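The Return of the Oval Vanity Mirror
By Smaranda Chiriac

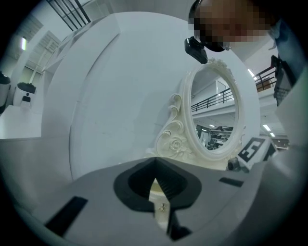 An oval vanity mirror in white, with a carved rose and scrollwork at the base.

For much of the past decade, the dressing table was the first thing to go when a bedroom was refurnished. Mirrors moved to closet doors, and small standing models were sent to attics and estate sales. Dealers now report that they are being asked for again, and ornate white ovals are among the first to sell.

Annick Hawthorne has run the furnishings floor at Kozan for 15 years. Last January the store set out 54 vanity mirrors, most of them floral, and had to reorder before spring. "Customers want a piece with some ornament to it," she said. "They have plain furniture at home already, and they are looking for one thing that is not plain."

Carved frames do require care. Dust settles in the petals and behind the scrolls, and a damp cloth tends to push it deeper. Ms. Hawthorne recommends a soft, dry paintbrush for the frame. Glass cleaner should be sprayed on the cloth and kept away from painted surfaces.

Placement also deserves thought. An oval glass takes in a good deal of the room behind the sitter - ceiling lights and railings included - and a slight change of angle may alter the view considerably. Buyers are advised to try the mirror while seated, at the hour when it will be used most.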